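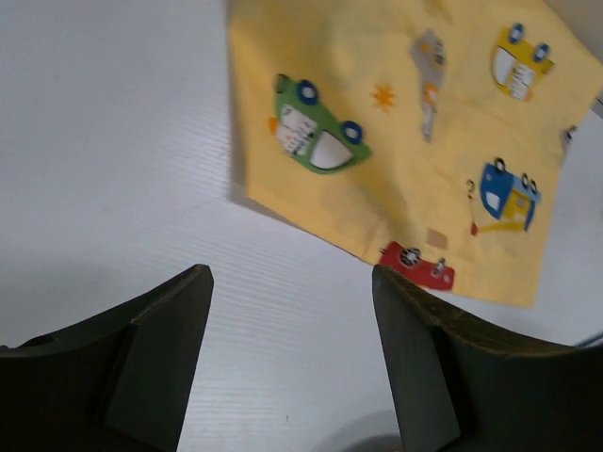 Second progress report, cloth handling guidelines
To: Trinity Marchetti, Sendora fund
From: Rosângela Andrade, Plarnurcombe workshop

Status

The draft is at 14 rules, down from 35 in February. I cut most of the rest myself. Many were copied from guidance for rigid parts and made no sense for fabric. "Grip at the center of mass" is a fine rule for a box. On a small printed cloth with a few creases in it, you lift a tent and the corners hang wherever they like.

You asked in your last note whether the fund could begin describing this as a standard. I would ask you not to. We have a list of habits that one workshop thinks are good, and a second workshop, Prurnthorpe, has agreed to try. They have sent back comments on eight of the rules, mostly about wording, and I can't tell from the comments whether anyone ran them on an arm.

What we did this period

Most of the time went on the approach rules: how the open fingers should come down to a cloth lying flat, how far apart they should be, and what the operator checks before closing. We ran 47 logged attempts under the current draft. I'm not putting a success rate in this report. Two of us scored the same attempts and disagreed on too many of them, because the draft says a grasp is good when the cloth is "held securely," and those words mean nothing until somebody writes down how long and through what motion. Rule 6 is being rewritten for that reason.

Rule 3 (record the state of the cloth before each attempt) is the one I would defend to anyone. It asks for the angle to the work surface, visible wrinkles, and which side is up. Printed cloths help here. With the yellow one that has the cartoon vehicles on it, an operator can write "green car left, red car at the bottom edge" and the next person can lay it out again fairly closely. With plain white cloth on a white surface the notes were close to useless.

Rule 9 (inspect the fingertips at the start of each session) is followed on paper. The check sheet gets ticked. I compared sheets from two operators and they were identical down to the remarks column, so I have my doubts about the inspecting. Adding a second signature, as Esposito suggested, would get us two ticks.

Rule 11 covers loose cables near the work area. It currently says "keep clear." Clear by how much? Prurnthorpe asked the same thing, and they were right to. We owe them a distance -- and a reason for the distance.

Spending

On plan. The money set aside for an outside reviewer is untouched. I would like to hold it until Rule 6 is fixed, as paying someone to review the present wording would be a waste.

Concerns

The original proposal promised that following the guidelines would make results comparable between sites. We have no evidence of that yet. Both sites bought different cloths, light their benches differently, and train operators their own way. If the numbers do come out alike, I would want to rule out luck before we claim anything.

I am also uneasy about the size of the thing. Every meeting adds a rule and it takes an argument to remove one. I'd like your support for a cap at the present count through the next period.

Next period

Rewrite Rule 6 with a hold time and a set motion. Put a distance in Rule 11. Have Prurnthorpe run the approach rules and send raw logs, no summaries. Score those logs with two people who haven't spoken to each other first.

Decision needed from you: the cap, and whether the reviewer money can carry over.

R. Andrade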